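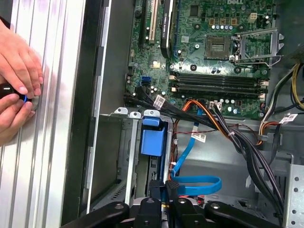 Kerttu Lappalainen asked me whether a wrist camera is worth having at all if the fingers are going to block the bit you care about, and would I please try the longer fingers before deciding. Fair question! I've now done both, and the short answer is yes, keep the camera, and yes, the longer fingers are nicer. With the short pair, the whole gripper body had to come down so low that the wrist view was mostly cable by the time we reached a drive. The long ones let us stop higher up, and you can still tell which side of the bay you're heading for.

So, welcome to the gallery from our gripper week at Stedberg. Tiina Halonen and I spent most of April swapping fingers, pads and camera mounts on the same arm, with old office PCs as the test piece. We love these things. They're full of awkward corners, no two cables lie the same way, and a drive carrier is a lovely thing to grip once you've worked out where.

The three finger sets we tried were the Skekau short (stiff, quick, a bit brutal), the Skekau long, and a set of soft-tipped ones from Partanen that I expected to hate and ended up fighting Tiina for. Each set got 20 lifts from the bay and 20 returns. We ran the controller at 70 per cent speed for the lifts and much slower for the returns – going back in is where it all gets fiddly.

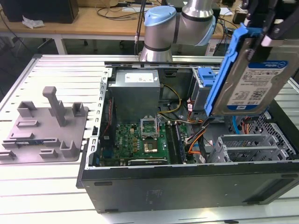 Grip angle turned out to matter far more than grip force, and I'd never have guessed that from the data sheets. We started at 100 per cent force because it felt safe, then kept turning it down and lost nothing. What did change things was how the drive hung once it was clear of the case. Held by its blue caddy and tilted like this, it needs straightening up before it can go back into a bay, and that's a wrist move you want to plan before you're right over the metalwork. The fixed camera is brilliant for judging that tilt, much better than the wrist one, so we've stopped treating the two as rivals. Wrist for finding the bay, fixed for checking the hold.

A few odds and ends for anyone trying the same thing:

The Proklow controller saves every grip as its own log entry, and we had 1,904 of them before we thought to add labels. Label yours on the first morning!

Soft pads pick up dust at an amazing rate. Wipe them at lunch and again about four o'clock.

Memory sticks want a completely different approach from drives. Tiina has a finger shape in mind with a small step at the tip, and she's drawing it up now. I'll add a second gallery once we've had a go with it.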